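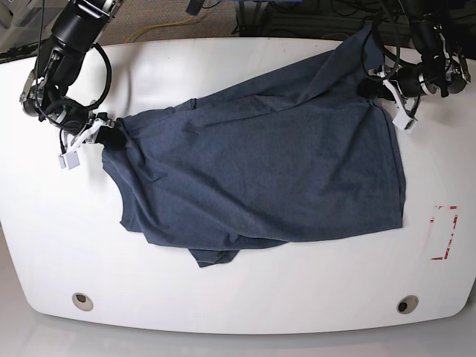 Before you fold anything, get the top flat, and I mean properly flat. I used to skip this and go straight to the sleeves, and every stack I made leaned over like a tired fence. Work on a smooth, clear surface with space on all sides. Look at the creases on the blue T-shirt, how they fan out from the two spots where it's held. Those are pull lines, and you'll get them any time you tug on jersey at just a couple of points. Let go, smooth them out with your palms, then start.

4.2 Folding a T-shirt for the Ekora shelf insert

1. Lay the shirt front side down with the neck pointing away from you.
2. Smooth from the middle out to the sides. Twice is plenty (I do three, but I'm fussy).
3. Bring one side in toward the center, sleeve and all, then turn the sleeve back on itself so it stays inside the fold.
4. Do the same on the other side. You should have one long strip, as wide as your insert.
5. Fold the hem up to just short of the collar.
6. Fold once more. If you keep your shirts standing up like files, fold in thirds at this step instead.

Note: The insert is 305 mm across. I cut a piece of cereal-box cardboard to that width and lay it on the back of the shirt for steps 3 and 4. After a dozen shirts you won't want it anymore.

Caution: Don't stretch the collar to make the edges line up! Move the sides over to meet it.

4.3 Thicker tops

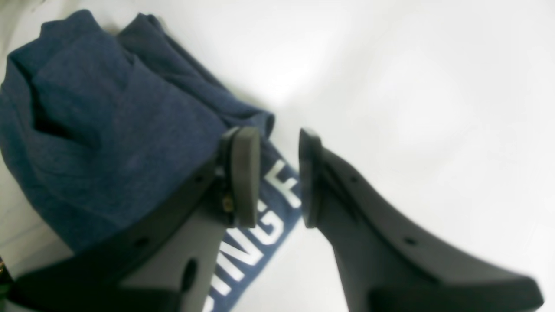 Sweatshirts and hoodies need one fold fewer than T-shirts, or they spring open and push their neighbors off the shelf. Go slowly, and press each layer down before you start the next one. Dark fabric makes this harder than it should be – with navy blue, like the folded garment here, I have a terrible time telling one layer from the next, so I run a finger along the edge and go by feel.

1. Close any zipper and tuck drawstrings inside the neck.
2. If there's a hood, lay it flat over the back.
3. Fold the sides in as you did in 4.2, but lay the sleeves straight down the back without doubling them.
4. Fold the hem up to the shoulders, one time only.
5. Press out the air with your forearm, starting at the fold.

Note: Efren Dalisay wrote in from Pastbridge to say he rolls his instead and gets them into the Correia drawer set without any trouble. I tried it in February and he's right, though they do come out wrinklier. For the open Ekora shelves I'd still fold.

Caution: Put thick tops on the bottom shelf and stop when the stack reaches the lip. If the drawers or shelves start to bow, take a few pieces out and see section 19.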